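Chapter 6
Planning the Purchase: From Task List to Equipment Budget

After reading this chapter you should be able to:
Write a task list that a supplier can quote against
Separate purchase price from cost of ownership
Decide how much simulation to pay for before ordering hardware
Set up a budget with a reserve and a review point

Key terms: task list, reach, end effector, simulation seat, integration cost, reserve

6.1 Start with the work

Most equipment budgets go wrong on the first page, where someone has written down the name of a machine. A budget should begin with the work the machine will do. The case in this chapter follows Himlow, a company that runs serviced apartments and wanted to know what it would cost to put a robot arm in a shared kitchen. Clementina Lobo, the operations manager, was given until January to bring a figure to the owners.

Her first draft had one line: "robot arm and gripper." Hélder Correia, who handled purchasing, sent it back and asked for a list of tasks, with the fixtures involved in each. The second draft named the counter, the sink, the dish rack and the microwave.
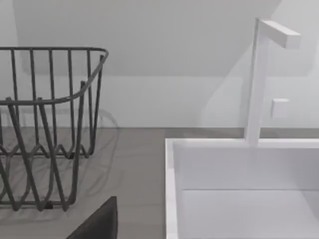 Each task carries its own cost questions. Work between a rack and a sink depends on reach, on the clearance between fixtures, and on whether the fingers can get between thin rods. It may also call for a gripper sealed against water, and sealed models cost more. A buyer who leaves this out of the request will get quotes that can't be compared.

6.2 Paying for simulation first

Himlow asked two suppliers, Stivden and Salgado, to price the job. Stivden quoted hardware only. Salgado split its quote into two stages, with a simulated kitchen in the first and the arm itself in the second. Lobo chose to fund the first stage alone. A simulation seat was priced at $600 a month, and she budgeted for 2 months.

Simulation is a planning expense and should have its own line. If it is folded into the hardware price, the buyer can't stop after the first stage without an argument about refunds. Before signing, agree in writing which tasks will be modeled and who keeps the files.

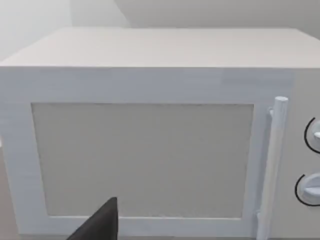 Doors, handles and knobs deserve separate entries on the task list. Pulling a door open, turning a dial and pressing a button put different loads on a gripper, and a supplier may propose different fingers for each. Ask for the price of spare fingers at the same time. Himlow's quote listed a set at $633, a figure missing from the first draft.

6.3 What the first budget should contain

Enter each of the following on a separate line:
Simulation seats and modeling time
Arm, gripper and mounting
Spare fingers and other wear parts
Installation and safety review
Staff training
Reserve

The rest of the chapter takes these lines in order, beginning with simulation.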